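Kitchen & Home Bar > Cleaning and care

Syrup stain soaked into my cutting board – can I save it?

Asked in April by pirstead_porch
Viewed 2360 times
3 answers

Hi all! First time posting, though I've been lurking in the home bar section for ages.

I have a rectangular wood board I use just for drinks. Light colored, faint straight grain, with a little wire loop handle on one of the short ends. It's the perfect size for cutting citrus and I'm more attached to it than I should be (it came from a closing sale at a kitchen store here in Pirstead, so I can't go and get another one like it).

On Saturday night I was making drinks for my sister's birthday and knocked over an open bottle of Bralmont demerara syrup, the really dark kind, right onto the handle end. There was also a slug of bitters on there from earlier. I swiped at it with a paper towel, figured I'd get it later, and of course later was the next morning. Now half the board is this dark amber color with raggedy streaks and edges. The other half looks fine, which makes it worse somehow.

What I've tried so far:

Dish soap and hot water. Took off the stickiness and did nothing for the color.

The scrubby side of a sponge. I think I just made that end fuzzy.

My neighbor says bleach, my mom says lemon and salt, and my husband says flip it over (the back has a chip in it, so no). I have plenty of lemons so I'm leaning toward Mom. Is there a right way to do it, and how many times do I try before I give up? And is it even safe to cut on the way it is? I'm only doing lemon wheels and twists, but those do go in people's glasses.

Thanks so much!

Answer 1 – marked as most helpful
Bakari Lema, member, 825 points

Your mom is on the right track, and please skip the bleach. I wrecked a board with bleach years ago. It left a white patch that looked worse than the beet juice I was going after, and I could smell it for weeks.

Sugar is the easy part of your problem. It dissolves in warm water, so the sticky layer is probably gone already, like you said. The color is the caramel and the bitters, and that has gone down into the grain a little way. You'll get a lot of it out. You may not get all of it, and I'd rather tell you now than have you scrubbing away at midnight.

My routine goes like this. I did it on a board with a coffee ring the size of a saucer and you have to hunt for the ring now.

Step 1. Clear a spot on the table and put down brown paper, the kind that comes on a roll. You're going to have salty brown juice running off the edges and it will find your good tablecloth. Newspaper works too, but I've had the ink come off on a damp board, so I use plain.

Step 2. Warm the board up under the tap, not scalding, and wipe it so it's damp all over. Do the clean half too. If you only wet one end you can end up with a line across the middle where the water stopped, or a board that cups.

Step 3. Coarse salt on the stain, more than you think. I use a jigger to measure it out, a full large side for a board like yours, mostly so I don't dump half the box. Table salt will do if that's what you have, it just turns to mush quicker.

Step 4. Cut a lemon in half and use it cut side down like a scrub brush. Go with the grain, back and forth, and squeeze a bit as you go. The salt will turn tan. That's the color coming up, so be happy about it!

Step 5. Leave the mush where it is for 5 minutes, then scrape it off with something flat (a bench scraper, an old gift card) and rinse.

Step 6. Stand the board on its long edge so air gets to both faces, and leave it overnight. Don't judge it while it's damp. Damp wood always looks darker and I've fooled myself more than once.

Repeat the next day if you're seeing progress. When two rounds in a row make no difference, stop there and decide if you can live with it.

About the fuzz: that's raised grain, very normal. Once the board is bone dry, a light pass with fine sandpaper takes it down. After that comes oil. I use Javgate board oil, but any food-grade mineral oil is fine. Wipe it on, wait, wipe off the extra. Oil goes on LAST. If you oil over a stain you've locked it in and it comes out richer than ever.

Safe to cut on? If it's washed with soap, dried properly and doesn't smell sour, I'd use it. A stain is only color. Deep cracks or a spongy feel would be another story.

Comments on this answer

mottram_mel: Can confirm the damp thing. I was ready to toss mine, and it looked totally different the next day.

pirstead_porch: This is so helpful, thank you! Does the wire handle need to come off first?

Bakari Lema: I'd leave it on unless it slides out easily. Just dry around where it goes into the wood. Salt water sitting on metal isn't great, and you can get little rust marks at the holes, and then you'll be back here with another question.

Answer 2
mottram_mel

Agree with most of that, but I'll put in a word for baking soda if the lemon stalls. I make a paste with water, about as thick as toothpaste, and leave it on the dark spots while I do the dishes. Then a wipe with white vinegar and it fizzes like a school project. Not sure the fizz does anything but I enjoy it.

One caution – baking soda can darken some woods. I've only used it on bamboo and maple. Try a corner first, on the back where your chip is.

Also, and I say this with love, put a plate under your syrup bottle. I started doing that and I haven't had a spill on wood yet.

Answer 3
grillguy_dan

just sand it. 5 min with a palm sander and its a new board. did mine in the garage

Comments on this answer

Bakari Lema: Works if it's a thick board and the stain is shallow. Go easy if it's thin or glued up from strips, you don't have much to take off. And do both faces or it may not sit flat anymore.

Follow-up from pirstead_porch

OK, I've got brown paper down on the white table, a jigger and a nice fat lemon. The stain covers most of the handle half, in case anyone thought I was exaggerating! If you can tell from the color whether I should go straight to Mel's baking soda paste, please shout. Otherwise I'm starting with the salt tonight and I'll come back and tell you how it went.

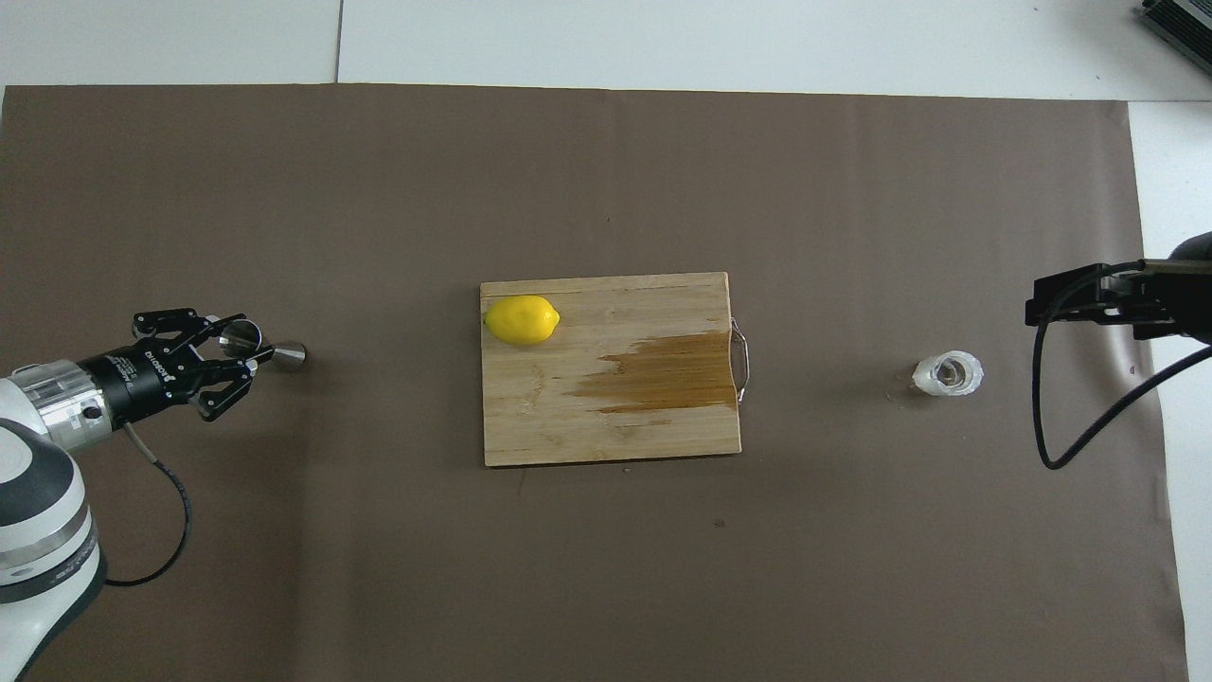

Related questions

How often should I oil a bamboo board?
Turmeric on a white countertop, help
Sticky jigger, won't come clean on the inside
Can I put a wooden board in the dishwasher just once?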